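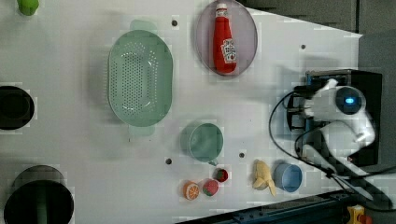

Llevo semanas queriendo escribiros sobre los cajones de la cocina, y julio, con este calor que no deja hacer nada serio, me ha parecido el momento. El mío de los cacharros grandes llevaba sin abrirse del todo desde Navidad (algo se atravesaba dentro, siempre algo distinto) y una mañana, a eso de las once, me harté y lo vacié entero en el suelo. El problema de mi casa son las piezas que no encajan con ninguna otra. Un colador ovalado, por ejemplo, como el verde menta de la foto, con sus dos asitas en las puntas: precioso, comodísimo para enjuagar judías verdes, y un incordio de guardar si todo lo demás que tienes es redondo. Yo tengo uno de la misma familia y ha vivido ya en tres armarios.

Empecé por lo fácil, que son las tapas. Me salieron más tapas que recipientes, como a todo el mundo, supongo, y las que no cerraban nada fueron directas a la bolsa. Me costó un poco despedirme de una amarilla que era de mi tía, pero la tartera se rompió en una mudanza y no tenía sentido seguir paseando la tapa de casa en casa. Bueno, confieso que al final la saqué de la bolsa. Está debajo de una maceta y hace de plato, y tan contenta.

Luego vinieron los botes. ¡Los botes! Tenía mostaza abierta en dos sitios, el vinagre bueno escondido detrás del malo y unas alcaparras compradas en Skeltcombe, en aquel viaje del que ya os di bastante la lata en el boletín de primavera. Las salsas las he pasado todas a una bandeja baja que se saca entera a la mesa y se vuelve a meter entera en la nevera. Parece una tontería y me ha cambiado las cenas -- se acabó lo de levantarse cinco veces con la tortilla enfriándose.

A varios os prometí contestar por aquí a lo de los separadores. Probé primero los Bellamy, de esos extensibles con muelle, y para cubiertos van muy bien, pero en un cajón hondo se me vencían hacia un lado en cuanto metía la olla. Después puse una tabla cortada a medida, sujeta con dos tacos pequeños, y ahí sigue. Si no tenéis sierra, en muchas ferreterías de barrio os la cortan en el momento. Medid por dentro, por favor, y medid dos veces, que yo medí por fuera y tuve que volver con cara de circunstancias y pedir que me quitaran unos 10 milímetros.

Me escribió también Dennis Oakley, lector de los de la primera hora, para contarme que él guarda las sartenes de pie, como si fueran libros, en un archivador de oficina. Le pedí detalles y me mandó un correo larguísimo, con opiniones muy firmes sobre los mangos (hacia la derecha si eres diestro, y no admite discusión). Lo he copiado a medias. Las sartenes sí, de pie, y los mangos cada uno para donde quiere, porque en casa cocinamos una diestra y un zurdo y no era cuestión de empezar una guerra.

Lo que no he resuelto es el cajón de las cosas sueltas. Ya sabéis cuál digo: gomas, pilas que a lo mejor tienen carga, velas de cumpleaños a medio usar, la llave de purgar los radiadores, el manual de una batidora Zatov que regalé hace siglos. Lo ordené con cajitas, quedó monísimo y a los siete días estaba igual que antes, solo que con cajitas. Ahora pienso que una casa necesita un cajón así y que más vale elegir cuál es y dejarlo en paz. El mío es el segundo de la izquierda. El manual lo tiré, eso sí.

Y una cosa más, que luego se me olvida. Si vaciáis un cajón, aprovechad para pasarle un paño húmedo con un chorrito de vinagre (del malo) y dejadlo abierto un buen rato antes de volver a llenarlo. En las guías, una pizca de cera de vela y corren como nuevas. Las mías chirriaban tanto que yo sabía desde el dormitorio quién andaba buscando chocolate, y ahora ya no me entero de nada, así que no sé si os lo recomiendo del todo.

Para el próximo boletín quiero meterme con la despensa, que es estrecha, oscura y tiene un estante al que solo llego subida a una silla. Allá arriba creo que están los moldes Henivholm de mi madre y una fondue que no ha visto nadie en años. Si tenéis trucos para estantes altos, contestad a este mismo correo y los iré recogiendo. Y si alguien quiere una fondue, también.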